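4.2 Table coverings and how long they stay in use

The second part of the survey dealt with textile and wipe-clean table coverings. These were chosen because they are cheap, are replaced fairly often, and are seldom mentioned in studies of household goods, which tend to look at furniture and large appliances. We asked each household in Grurorwood to tell us which coverings they owned, when each had been bought, and what had happened to the one before it.

Most people could answer the first question without difficulty. The second was harder. Few had kept a receipt, and many dated a covering by some other event, such as a move or the birth of a child. Where a respondent gave a range of years we took the middle of it. Where no date could be given at all, the item was left out of the figures for length of use but kept in the figures for pattern and colour. The interview notes were coded twice, the second time by Ryszard Czerwiński, who had not been present at the interviews. Differences between the two codings were mostly over the word "old", which some respondents used for anything that was not the newest item in the drawer.

The typical covering had been in use for five years. This is longer than the two years suggested by the retailer Stasto in its care leaflet, and the gap was widest for printed patterns. Plain coverings, above all white and cream ones, were given up earlier. The reason offered was nearly always staining. Respondents with plain coverings spoke of single marks that would not come out – beetroot, turmeric and candle wax were all named more than once – and said they had stopped using the covering when visitors came, then stopped using it altogether. Respondents with printed coverings seldom mentioned a particular stain.

We do not think this is only a matter of how well a pattern hides dirt. Several of the coverings kept longest had large areas of pale ground, on which a mark would show clearly. What they had in common was a small repeated plant design, usually leaves or trailing stems in green with flowers in a second colour. Owners described these as going with anything. When a kitchen was repainted the covering stayed, whereas coverings with bold fruit or geometric prints were often changed at the same time as the walls.

A further point concerns where coverings go when they leave the dining table. Only a small share were thrown away at once. The others were moved to a garden table, cut up for drawer linings, or laid on a workbench or sewing table. Leaf and flower prints of the kind just described are found on work surfaces as well as in dining rooms (Figure 5).

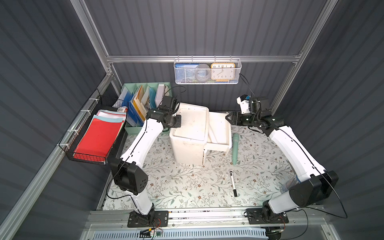

Figure 5. Pale mat with sage-green leafy vines and small brown flowers, covering a tabletop.

This second period of use is not recorded in sales data, and respondents often left it out until asked directly. In the pilot interviews, held in March, the question was missing from the form and no one raised the subject. Once it was added, 60 per cent of households reported at least one covering in use somewhere other than the room it was bought for. The five-year figure given above counts time on the dining table only and should be read as a low estimate of the full life of the item.

Price had less effect than we expected. The Sowa range, the cheapest sold in the town, was kept nearly as long as coverings costing several times more. Backing mattered more than price: coverings with a felt backing were said to lie flat and were kept, while those without it curled at the corners and were moved out of the dining room early. The effect of washing is taken up in section 4.3.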